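Play food that isn't hard plastic? (and kitchen set storage)
Toys & Playroom board

marshhopper
Joined: January 2023
Posts: 40

OK so my daughter turns three soon and we're finally putting together a play kitchen for her. I grew up with those hollow plastic peas and corn cobs that cracked the first time you stepped on one, and I would love to skip that part of my childhood! I keep looking at the soft sewn stuff. Does it hold up? Does it get gross? My sister says cloth food is a crumb magnet and I'll regret it by spring.

This is the kind I mean, I'm a little in love with the ketchup.

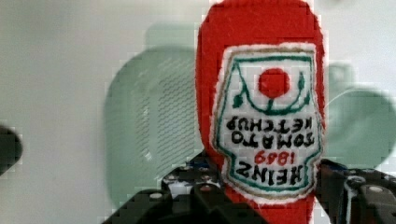 Plush Heinz bottle, tomato and little leaf on the label.

Please talk me into it or out of it.

Teodor Sandberg
Posts: 765

Into it. We've had felt and plush food in our house through two kids and the only piece I ever threw away was a fried egg the dog got to. The trick is to spot clean and never, ever put it in the dryer. I did a felt taco in the dryer once and it came out the size of a ravioli.

The stitched lettering on that ketchup is great, by the way. Printed labels rub off and then you have a red thing that could be anything.

pepperjack_mom
Posts: 428

Gonna disagree with Teodor a little, sorry! Plush is adorable and my kids ignored it. They wanted things that clunk. My son would pick up the soft bread, squeeze it, drop it, and go straight back to banging the lid on the pot. If you're buying for yourself, buy plush. If you're buying for a kid who's about to turn three, get decent pots first and see what money is left.

marshhopper

Ha, "buying for yourself" hurts because it's true. What pots though? Everything I find is either flimsy or costs as much as real ones.

pepperjack_mom

Real ones! Thrift store. Smallest saucepan you can find, scrub it, done. Ours came from the Dahlgren flea market in a box with a potato masher, and the masher is now the most fought-over thing we own.

Oda Haugen
Posts: 3

Hi, new-ish here. I think you can mix and nobody under five will complain that the sizes or the styles don't match. We started with a Prarby starter set and then kept adding whatever we found, and the soft things and the hard things all live together in one big heap.

What I'd think about before any of it is the work surface. The shelf on our play kitchen is so narrow that a plate and a cup fill it up, and then all the cooking moves to the floor where I walk.
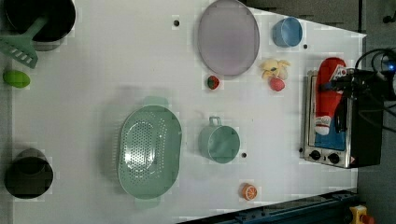

A table fixed it for us, more than any toy did. Get one your kid can reach across and leave it clear enough to spread out on. You want a spread like that, where the plate, the mug and the colander can all be out at the same time and there's still a place to put down a strawberry or a slice of orange. I'd go with white or some other plain color too, because small play food disappears on a patterned tablecloth. And a toaster oven is a better buy than a whole play stove if you're short on space. You can put it away in a closet when Grandma comes. Ours is an Atness and the door has been yanked on daily without coming off.

Teodor Sandberg

Seconding the table. But I have to say it, an oven mitt is the sleeper hit. My youngest wore one to dinner for most of a winter.

pepperjack_mom

OK the mitt I will give you. Soft goods 1, me 0.

Still not sold on a tabletop setup with no edges, though. Round fruit rolls. I spent a whole year fishing limes out from under the couch.

marshhopper

We do have an old white coffee table in the basement... that might be it! So what do you all do at cleanup time? I'm picturing one giant bin and her dumping it every morning.

Oda Haugen

Giant bins get dumped, yes. We let the dishes be the storage and it takes no time at all. Copying what I wrote out for our babysitter:

1. Big pot and spatula go together. Lay the spatula across the top so it's easy to grab.

2. Ketchup and anything else bottle-shaped gets laid down on its side in the green tray. Standing up, it gets knocked over and ends up on the floor.

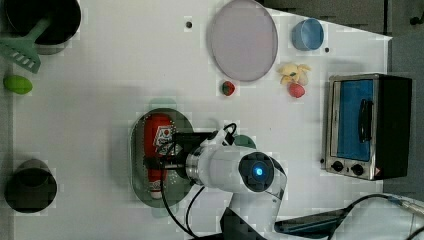

3. Fruit goes in the colander. All of it, even the tiny things.

4. Cups and mugs at the back, plate leaned behind them.

5. Mitt on top of the toaster oven.

pepperjack_mom

The fruit in the colander is smart, I'm stealing that. Would've saved me a lot of crawling.

Teodor Sandberg

We use a Zetotine basket with a lid, same idea, except my kids think the lid is a hat. I like the bottle lying down. Ours always stood up in the basket and everything else got piled around it, so getting anything out meant tipping the whole lot over.

marshhopper

You guys are the best. Going down to look at the coffee table tonight, and I'm ordering the ketchup whether she plays with it or not. Pepperjack, I will also go look for a saucepan, I promise. Any opinions on felt vs. plastic for eggs, or is that a whole other thread?

pepperjack_mom

Whole other thread lol. Wood. But start the thread.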